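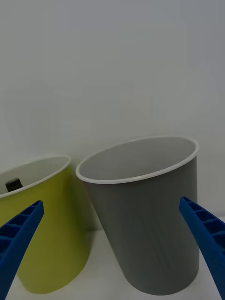 What is the Brullis Residents' Union?

The Brullis Residents' Union is a local political party in the river town of Brullis, best known for choosing its leader by an open vote of all its members and for its long, friendly, sometimes exhausting quarrel over whether it ought to join a larger party.

Brullis Residents' Union

The Brullis Residents' Union (usually just "the Union" in town, and "the Residents" in neighboring Lokberg, where people have never quite taken to the longer name) is a center-left party that puts up candidates for the Brullis town council and for the district assembly at Fleltstead. It has held seats on the council without a break from its first election onward, has twice supplied the mayor, and has spent a good deal of its life in the comfortable but tricky position of being too large to ignore and too small to govern alone.

Origins

The Union grew out of a bus timetable. The district assembly had proposed ending the evening service between Brullis and Lokberg, and a group of evening-shift workers from the Juhász bakery, who would have had a long walk home in the dark, began meeting in the canteen to see what could be done. Their petition was drafted by Ernő Vörös, an oven hand with a gift for plain sentences, and it was carried from door to door through most of one wet September. The assembly kept the service, although it trimmed the last departure, and that small victory seems to have given everybody an appetite for more.

Town rules at the time asked any new party to gather 300 signatures before it could appear on a ballot. The bakery group reached that number with little trouble, thanks in good part to the petition, whose signers were simply visited a second time. Vörös was chosen as the first leader by a show of hands. He accepted on the understanding that he would do it for one term only, and he went on to serve four.

Platform

Early leaflets dealt almost entirely with buses, rents, and the price of school lunches, and these are still the subjects on which the Union speaks with the most confidence. Over the years the platform widened to take in public ownership of the waterworks, longer library hours, and a land tax on the empty lots near the river. On questions outside the district the party has traditionally said very little. Some members consider this modest and sensible – others find it maddening, and have said so at nearly every annual meeting.

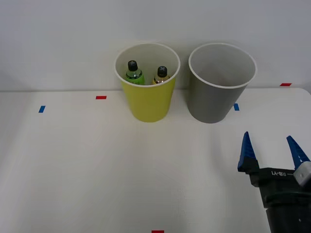
A yellow cup holding two small bottles, with a second cup beside it.

Leadership elections

The way the Union picks its leader is the part of its history that outsiders tend to ask about. Any member may stand with the support of 10 others, and every member has one vote, whether they joined at the very beginning or only the month before. Candidates must attend a public debate in Brullis and another in Lokberg, and questions are taken from the floor without being screened beforehand. Paid advertising is not allowed. Candidates may print a single leaflet, which the party mails to the whole membership in one envelope so that everybody receives the same bundle on the same morning.

When Vörös stepped down, the contest to follow him was between Ilona Fekete, then the party's most experienced councilor, and Andor Hegedűs, a schoolteacher who had looked after the Lokberg branch almost since it was founded. Fekete wanted the Union to work closely with the larger Fleltstead parties and to accept posts in a shared administration if they were offered. Hegedűs thought this would slowly wear away whatever made the party worth voting for, and he argued instead for supporting good measures from outside. The Lokberg debate ran so late that the hall had to be locked up around the speakers, who finished on the steps. Fekete won by a narrow margin and straight away asked Hegedűs to serve as her deputy, and he said yes.

The second contest, held after Fekete became mayor and gave up the leadership, drew three candidates: Hegedűs, standing again; Margit Kerekes, who had made her name in the campaign over the waterworks; and Mariann Pintér, the youngest of the three and the only one never to have held a council seat. Kerekes led on the first count. Pintér finished last and was eliminated, and most of her supporters had marked Kerekes as their second choice, so the matter was settled in one further round. It was the best-attended vote the party had held up to then, with 1,253 ballots returned.

The merger question

Whether to become the Brullis branch of a national party has come before the members again and again. Those in favor have pointed to money, trained staff, and a voice in matters that a town council cannot touch. Those against have pointed to the buses, by which they mean that the Union's good name rests on knowing its own streets well, and that a head office somewhere else might not care much about the last departure to Lokberg.

Under Fekete the party came closest to joining. Terms were drawn up and a special meeting was called, but the proposal needed two-thirds of those voting and fell short. Kerekes, who had spoken for the merger that night, later changed her mind in public and explained why at some length in the members' newsletter. Her leadership instead brought in a looser arrangement, still in force, under which the Union shares training sessions and some printing costs with like-minded parties in the district while keeping its own name, rules, and candidates.

Organization

The party has branches in Brullis, Lokberg, and Fleltstead, of which the last is the smallest and, by most accounts, the most talkative. Each branch sends delegates to an annual meeting that sets policy, though the delegates have no say in choosing the leader. Dues are set on a sliding scale, and members who are out of work pay nothing and keep full voting rights.

The newsletter was first run off on the bakery's office copier and is now edited by Pintér, who took it on after her leadership campaign. It prints letters from members nearly uncut, including a good many that are critical of the leadership, and the letters pages regularly take up more room than the news.

See also

Brullis town council
Fleltstead district assembly
Lokberg evening bus service
Ranked voting in local parties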